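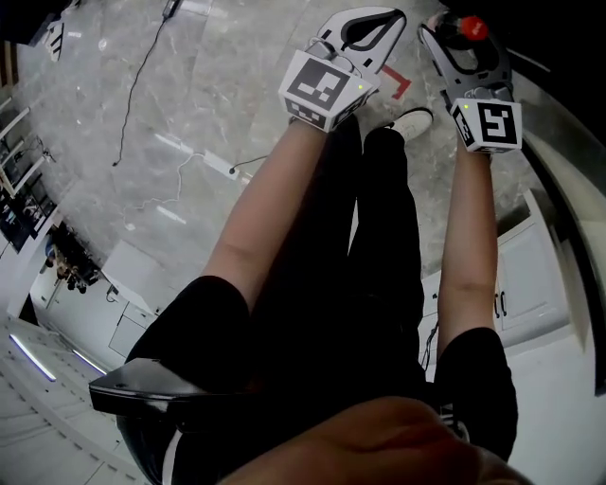

A pair of hand-held grippers in use, with a red-capped bottle in the right one.

Parnero Gripper Pair, Club Kit

Price: $574 per pair
Ships from Dristville
In stock

I started making these for the student robotics club I help with here in Dristville, and then other clubs kept asking, so now they have a page! You hold one in each hand, you pick stuff up, and what you do becomes practice material for your robot arm. Our club has recorded more than 2,000 pickups on them and we're still on the first set of fingers (okay, I swapped one screw).

The fingers are white and gray plastic with black along the edges, and under them sits a cube with the printed markers your tracking software looks for. Each cube has a little green light on it. Please keep the marker faces clean. Marker ink, glue and pizza grease are all hard to get off, ask me how I know.

In the box you get the left and right grippers, two charging cords, 3 spare marker sheets and a small bag of screws. The Dondent software is a free download and runs fine on our oldest club laptop. You'll need your own camera.

For a first session I like small bottles with bright caps. Put a corner of red tape on the floor so everyone starts from the same spot, and let each kid do a few slow grabs before you record anything. Fast grabs look cool and give you terrible data!

Teams signing up for the Lei Challenge in February should order early. I build these in batches of 51 and the last batch went quick.

Clubs and classes can pay by purchase order, just pick that at checkout.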